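Textile Care and Household Fibers
Unit 2: Sorting, Loading and Dye Transfer
Istbridge College, Department of Home and Consumer Studies
Instructor: Loretta Mbeki
Handout issued 10 August 2018

Purpose of this unit

Students will learn how fiber type and dye affect the choice of wash method. The unit assumes that the reading on fiber structure from Unit 1 has been completed.

Fiber groups

Cotton and linen are plant fibers. They tolerate heat and friction well and grow stronger when wet. Wool and silk are animal fibers and are weakened by alkaline detergents. Wool will also felt when it is agitated in warm water, and this change cannot be reversed. Polyester and nylon absorb little water, dry quickly and tend to hold oily soil.

Blended fabrics should be treated according to the more delicate fiber in the blend. Where the care label is missing, test a hidden seam allowance before washing.

Dye transfer

Loose dye leaves a fabric during washing and may settle on other items in the load. Reds and blacks are frequent sources of trouble, especially when new. To test for colorfastness, dampen an inside seam, press it with a white cloth and check the cloth for color. Any item that marks the cloth is to be washed separately.

Stained items must not be put through the dryer until the stain has been removed. Heat sets dye and many protein stains.

Loading

A drum packed too tightly prevents water and detergent from reaching all surfaces. Close zippers, empty pockets and turn dark garments inside out. Heavy towels and light shirts should be kept in separate loads. Front-loading machines require low-sudsing detergent.

Front-loader door; laundry and basket 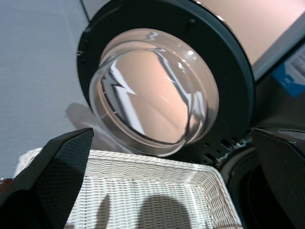
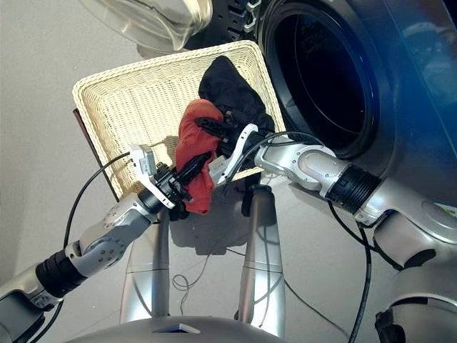
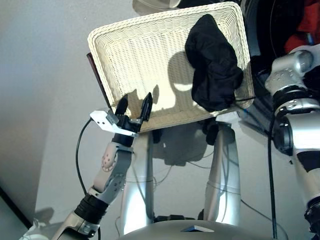
Laboratory assignment

Each student will complete one colorfastness test on three fabrics from the sample drawer. Record the fiber content, the water temperature and the result for each fabric. Work in pairs is permitted, but each student must submit a separate report.

The report is worth 35 points, of which 20 are given for the written discussion. Reports are to be left with Hollis Ostrowski in the department office. Late reports require the written approval of the instructor.

Required reading: Abernathy, Lucinda, "Fibers in the Home," the chapters on dyes and on laundering. A copy is held on reserve in the Drelley Library.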